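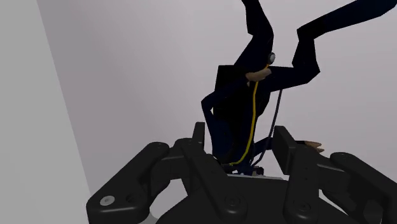 I have worked at Harketti for six years, most of them at the packing tables in the small parts hall. Last December we were told that two of the tables would be replaced by a robot cell from Timero. It has been running since spring, and a few people have asked me what it is like now, so I'm writing it down.

Before the cell, a shift at the tables was simple. You had a tray, a stack of cartons and a list. You picked the parts, checked them against the list, closed the carton and put it on the belt. On a good day I did 243 cartons. My wrists knew about it by the end of the week.

Most of the plain orders go to the cell now. Those are the ones with one kind of part and a standard carton. What comes to us is everything else: mixed orders, returns, bags that have split, anything with a cable on it. The count on my sheet is lower, usually 108 or so less than it used to be, but each one takes more thought. Some people like that. I do most days. A woman on the late shift told me she misses the plain orders, as she could do them and let her mind wander. I understand that too.

The other change is the computer work. Two of us from each shift were trained on Pludix, the program where new grips get tried out in simulation before they go on the floor. I put my name down mainly to get out of the hall for a few hours. The training was in the old meeting room next to the canteen, and it was slow going at first. You set a hand position, run it, look at where the fingers end up, and change one number. Then you do it again. My first week I spent a whole afternoon on thumb angle alone.

I am better at it than I expected. I know how a part wants to be held from having picked up so many of them, and the people from Timero did ask us about that. They didn't always ask early enough. The carton closer was set up for right-handed loading and three of our tables load from the left, which anyone here could have told them.

Pay is a sore point. The Pludix hours are paid at the packing rate, and we think they should be on the technician rate. It has been raised twice. The answer so far is that the job grades will be looked at when the second cell goes in.

As for jobs, no one was let go from our hall. Two people who retired were not replaced, and the temps we used to get before the holidays did not come back. My brother-in-law works at Hailu, across the river, and there it went faster and people were moved to other sites with little warning. So I don't assume our way is how it always goes.

The second cell is planned for the end of the year. I have asked to stay on the simulation work - half days if they can manage it - and I am waiting to hear.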